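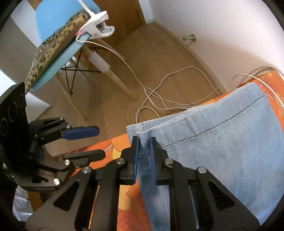

Garment handling, progress report for February
From: Khadija Belhaj, collection lead, Jonum
To: the program office at Quinlan

Hi all,

I'm writing this one at the kitchen table with a heap of laundry next to me, so forgive the tone. It was a good month! We went into February owing you a first batch of two-handed folding demonstrations, and we're coming out of it with 266 in the bag, against a target of 300 for the quarter. I'm pretty happy with that, especially as the first week was nearly all setup (new mounts, new cables, and a long argument with a memory card that I lost).

As you know from the proposal, we wanted to get out of the lab in Brirkent and into real homes. Tables in the lab are flat, bare and evenly lit, and the early Irham model got very good at flat, bare and evenly lit. Show it a shirt on a patterned blanket and it went for the blanket. So all of this month's demonstrations were done in people's bedrooms, on beds, sofas, whatever they fold on at home, and we left the prints and the clutter alone.

Denim took up the most time. It's stiff, the hems are thick, and the layers slide apart right when you think you've got hold of both. With a T-shirt you can be sloppy about where you grab. With jeans you end up with the front layer in the fingers and the back one staying on the bed, and the fold comes out crooked. We now ask people to go for a corner or a folded edge, close the fingers, and wait a beat before lifting. That little pause makes the start of the grasp so much easier to find when we're cutting the recordings into steps.

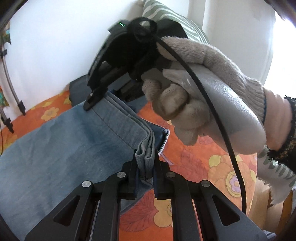
Jeans on a floral bedspread, with a gripper at each end of the grasp.

We have 11 people trained on the grippers now. Most of them get comfortable within an hour or so, though the left hand always lags behind the right, and almost everyone tries to flip the garment with a flick of the wrist the first few times (I did too). I've rewritten the training sheet so the first half hour is nothing but picking up and putting down, no folding at all. People grumble and then they thank me.

Now for the less cheerful part. I went through every recording myself and 101 of them need another look before they go into the training set. Mostly it's timing: the two grippers drift apart a little over a long session, and one hand seems to let go before the other has arrived. The fix is easy enough on new recordings, we just restart both between garments. For the older ones I'd like to try lining them up by hand on a small set first and see if the result is worth the hours. If it isn't, I'd rather record them again than send you something wobbly. They're still included in the total up top, so please read that number with this paragraph in mind.

Money is fine. We're under on travel and a bit over on spare cables, which get stepped on.

Next month is towels and fitted sheets. Wish us luck with the sheets! I'd also love a decision from you on whether socks count as garments or accessories, as the labeling team has been asking me since January and I keep changing my answer.

Talk soon,
Khadija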